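Part-Time Sorter and Packer, Bottles and Containers
Tellow, Prusteck Street workroom 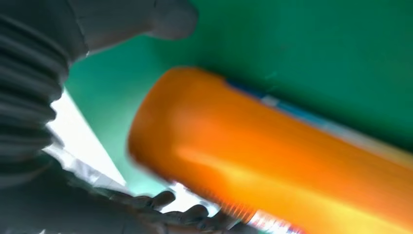 We are looking for one patient person to join us for 15 hours a week, starting in March. The job is bottles. Also tubs, jars, canisters and anything else with a lid that somebody has decided to keep.

Tellow collects leftover household containers from shops and offices, sorts them, and packs them into mixed boxes for schools and craft groups. We have 3,000 of them on the shelves right now and a system for finding any given one. The system is that you ask the person who put it there. We would like you to help us come up with a better system.

What you would be doing

Sorting by size, shape and color. Orange gets its own shelf, and there is a long-running disagreement over where orange stops and red begins. You will be expected to take a side.

Checking labels and deciding what stays on and what gets peeled. Peeling is slow work. Bring your own music, within reason.

Matching caps to containers. Every thread looks the same until you try to screw something onto it.

Packing boxes for the Betancur order, which goes out every two weeks and runs to 300 pieces. Round things roll. You will learn to lay them down so they don't, or you will spend a lot of time under the table.

What we ask for

You can stand for a few hours at a stretch and lift a full box, which is bulky more than heavy. You can tell teal from green, or are willing to be told. You write neatly enough that someone else can read a box label the next morning. Packing experience is nice to have. So is having once reorganized a kitchen cabinet for fun — we won't ask for proof.

What we offer

Paid hours, a fixed schedule of three mornings, a key to the building after your first month, and coffee that has improved since we changed the machine. The workroom is warm at one end. New people do get the warm end for the first two weeks, after which it is every sorter for themselves.

How to apply

Send us 200 words or fewer about yourself and the mornings you can work. No cover letter, please, and no résumé over one page. Drop it in the box marked Pronent by the front door (old tenant, good box) or hand it to whoever answers the bell.

Applications close Sunday, January 19, 2020. We will write back to everyone, including the people who side with red.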